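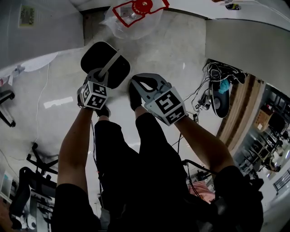

13th January

Right, quick one because I've got to be out the door by 12 and I haven't even found my other glove.

Everyone is doing their new year thing and mine, for what it's worth, is walking to work. The whole way. Not the bus to Folilau Road and then strolling the last bit with a coffee, which is what I did all of last year and called it walking. Door to door. Avstead station end to the far side of the canal, two and a bit miles, depends if the footbridge is open. It was shut this morning. Of course it was, it's Monday.

So. One week in. Notes, in no order.

Feet. I started in the old trainers and by Thursday my left heel was a mess. Plasters are no good, they roll up inside the sock and then you've got a blister AND a sticky lump. Ferhat Duman at work (runs, does hills, for fun) told me to wear two thin pairs of socks instead of one thick one and I rolled my eyes at him, and then tried it, and yes fine. He was right. Have told him. Won't be telling him again.

Coat. Too hot. You set off freezing and by the allotments you're boiling and carrying it. I've gone to a jumper and the thin waterproof and just accept being miserable for the first ten minutes. Hat in pocket.

Time. The map says 46 minutes. The map doesn't have to cross at the Drillard roundabout, where the green man comes on for as long as it takes to read this sentence. I'm doing it in 52ish, quicker coming home becuase it's downhill and there's tea.

Things I've seen that I never saw from the bus: a heron, twice, same spot, looking furious. A house with a ship's wheel screwed to the front wall. The back of the old carpet warehouse, which has a whole painted advert on it for a tailor, all faded, phone number with hardly any digits. Must have gone past it 2,000 times on the bus and it faces the wrong way. I want to know who the tailor was. If anyone reading grew up round here please comment, last time I asked about something local (the tunnel, in October) I got brilliant answers.

Also it is DARK. I knew that. But I knew it from inside a lit bus. The towpath before half seven is properly black and cyclists come out of nowhere, so I've been going by the main road in the mornings and saving the canal for lunchtime or weekends. Longer, noisier, the pavement is in a state by the bakery. Still prefer it to ending up in the water.

What else. Drinking. I never used to drink anything till I got to my desk and now I turn up parched, so I need to start carrying water and keep forgeting.

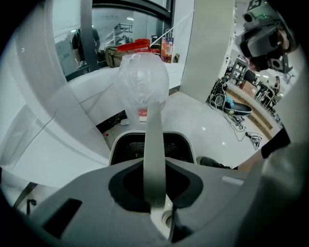
Red cap, red label, white worktop.

Money side, since my sister asked. The bus is 246 a term on the pass if you pay up front, and I haven't renewed it. That's the real reason I'm sticking at it, if I renew I'll be back on there the first time it rains sideways. The savings are meant to be going towards proper boots. So far they've gone on socks and a pasty.

Does it make me feel better? Bit. I'm sleeping like a log. I get in and I've already had my sulk about whatever I was going to sulk about. My knees make a noise on stairs now but they might have done that before, I don't know, I took the lift.

Plan is to try the Kun Lane cut-through on Wednesday, which should miss out the roundabout altogether if the gate's unlocked. Seven minutes saved if it works. If it's locked I'm late.

Found the glove. It was in the hat. Off.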